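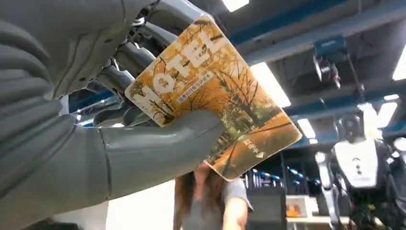 Ranley Carrier Teaching Kit

The Ranley Carrier is a teleoperation kit for humanoid robots with multi-finger hands. The operator wears a pair of sensing gloves and a light arm harness, and the robot's arms and hands follow. Every session can be saved as a demonstration and used later to train the robot on the same task.

Most customers start with handling jobs: picking up a paperback and holding it out to a person, shelving, sorting, passing tools. A book is a good first object. It is flat, it bends a little, and the thumb has to press on the cover while the fingers wrap over the edge. Operators usually need a few tries before the grip looks natural.

There are two ways to teach. In remote mode the operator works through the gloves, with the wrist camera view on a monitor or headset. In hand-guiding mode the arm goes slack and you move it yourself, pressing the foot switch at each point you want kept. Both modes write to the same file type, so a task can be started by hand and finished by remote.

What's in the box

Gloves, left and right (sizes S, M, L)
Arm harness with shoulder straps
Wrist camera with mounting ring
Foot switch, 3 m cable
Control box and power supply
Zerau Recorder software, one seat

Specifications

Glove weight: 112 g each
Control box weight: 402 g
Recording time per charge, gloves: 176 minutes
Hand positions stored per second: 89
Supported hands: four or five fingers, thumb required

Zerau Recorder shows the camera view and finger positions on one timeline. Bad takes can be trimmed or thrown out before export – it saves a lot of training time later. Grip force is recorded only if the hand has its own force sensors.

Set finger limits before the first session. The setup screen asks for an open hand, a closed fist and a thumb press, in that order. Repeat this when a different operator puts on the gloves.

Ships from Brurkport. Orders for the small glove size are filled in the order received. Replacement glove liners and extra software seats are sold separately.

Page updated 10 July 2018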